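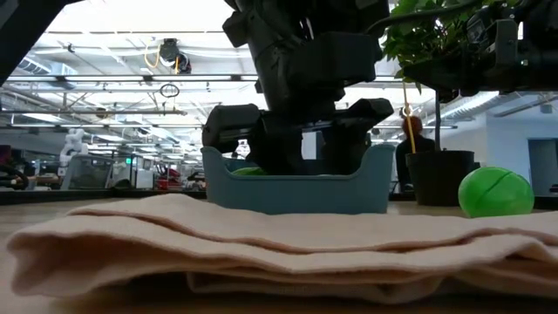
The gripper at the bin, with the folded towel in front.

Household Tips from the Numine Open Day

Visitors to the Numine workshop at Hallosach in June watched robot arms handle toy vegetables, a plastic bin and a towel. Several of the habits on show apply equally well to a home kitchen.

Give each container one place on the counter and return it there. Fold towels to a single size and keep them at the front edge, within reach. Leave an open strip of surface beside the bin for sorting.
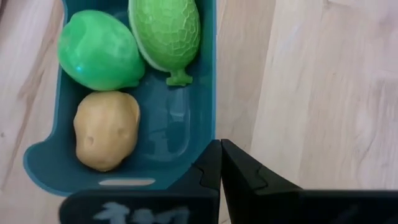

Choose a bin with smooth walls and a wide rim. Place firm produce in first and softer items last, and wipe the floor of the bin between loads. Potatoes should be stored dry and away from light.

Cables near a work surface should be routed behind it or secured to a rail. The Dasham guide, available at the front desk, covers this on page 89.
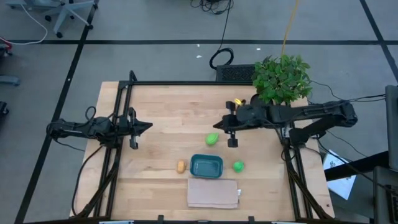

How long is each demonstration?
Each session lasts 20 minutes, with 4 sessions every afternoon. Places are limited to 300 visitors per open day and may be reserved through the Bautista office.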